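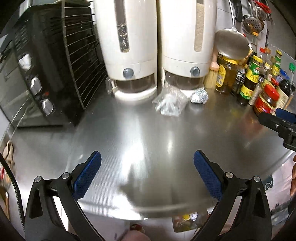 Encimera de acero: el horno tostador negro, la rejilla apoyada de canto y los dos dispensadores blancos al fondo.

Cuaderno de taller, junio. Prototipo Skimmont, cuarta versión del reglamento.

Partida a cuatro, 48 minutos sin contar la explicación. Bindu Ramasamy llevó a los Nyaga y ganó con 411 puntos de prestigio. Los otros tres quedamos muy por debajo y bastante juntos.

Problema principal: la subasta de canales. Quien abre la puja en la segunda ronda se lleva casi siempre la esclusa de Brulbridge, y desde ahí cobra peaje hasta el final. Lo habíamos visto ya con la tercera versión y lo achacamos a las cartas de salida. Hoy las repartimos fijas y pasó lo mismo, así que las cartas quedan descartadas.

Cambios para probar:
— Puja mínima de tres monedas por cualquier esclusa.
— El peaje se paga a la banca en la primera época y al dueño a partir de la segunda.
— Quitar la loseta doble de Cimetti. Bindu no está de acuerdo, dice que sin ella el sur del tablero no le interesa a nadie. Dejarla en la próxima partida y apuntar quién la compra.

Simulador: 1,000 partidas con la regla vieja. El primer pujador gana 411 veces; con cuatro jugadores debería rondar las 250. Falta repetir con la puja mínima. Ojo, el simulador no sabe farolear y paga de más al final, no fiarse de los totales.

Componentes: las monedas de cartón se despegan por el canto. Las de madera suben el coste y pesan más. Pedir muestra de un cartón más grueso antes de decidir.

Reglamento, página seis: «el jugador activo puede pasar» se entendió de dos maneras. Reescribir: quien pasa queda fuera de esa subasta, conserva sus fichas y sigue jugando la ronda.

El marcador se queda corto, hay que darle dos vueltas y media. Dividir todos los puntos entre cinco o rehacer la pista. Prefiero dividir.

Pendiente: partida a tres con la puja mínima.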